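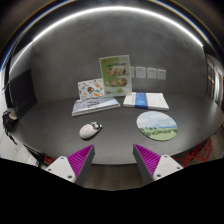 La pince à main Skarden, c'est un kit de démonstration pour apprendre des gestes de saisie à un bras robotisé, sans avoir le bras sous la main. On la tient, on attrape, on repose, et la caméra embarquée enregistre tout ! Pas besoin d'un plateau d'usine : une souris d'ordinateur, un tapis rond avec son paysage, un ou deux livres posés à plat, et la table de travail est prête. Les questions ci-dessous sont celles que nous recevons le plus souvent à l'atelier Jenden. Page mise à jour le 20 août 2021.

Que contient le kit ?
La pince complète, deux jeux de patins nervurés, le support de caméra, un câble USB et le logiciel Histard, version 16. L'ordinateur n'est pas fourni. La valise de transport est en option (et franchement, prenez-la si vous bougez souvent).

Faut-il savoir programmer ?
Pas pour enregistrer. Histard découpe les séquences, vous les relisez, vous jetez les ratées. Pour entraîner un modèle ensuite, quelques bases de Python sont nécessaires, et le carnet d'exercices livré avec le kit part vraiment de zéro.

Quels objets peut-on saisir ?
Presque tout ce qui tient entre les doigts ! Les formes arrondies sont nos préférées : les patins souples épousent bien les courbes, et on sent tout de suite dans la main si la prise est bonne. Évitez les feuilles isolées et les objets de plus de 728 grammes. 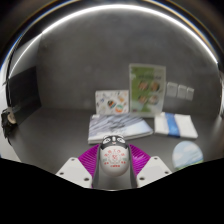

Pour les premières séances, choisissez un seul objet et changez sa place à chaque essai. Laissez le reste du décor tranquille, vous le varierez plus tard.

Combien de démonstrations faut-il ?
Ça dépend du geste. Notre jeu de départ, téléchargeable avec le kit, en compte 3 742, réparties sur 11 tâches. Vous pouvez y ajouter les vôtres dès le premier jour, le format est le même.

Et l'éclairage ?
Une lumière blanche, fixe, et c'est tout. Si l'image scintille, passez l'exposition en manuel dans Histard, onglet Caméra.

Est-ce compatible avec mon bras ?
Les doigts se montent sur les bras Ostrowski avec l'adaptateur vendu à part. Pour les autres marques, envoyez-nous le plan de la bride : nous avons déjà pas mal de modèles en stock, et les fichiers d'impression 3D sont libres depuis mai.

Les patins s'usent-ils ?
Oui, doucement. Un coup de chiffon humide après chaque séance les prolonge bien. Ils se changent en deux minutes avec la clé fournie.

Peut-on essayer avant d'acheter ?
Bien sûr, et on adore ça ! Le prêt dure deux semaines, caution demandée, frais de retour à votre charge. Écrivez-nous par le formulaire de contact en précisant le modèle de votre ordinateur.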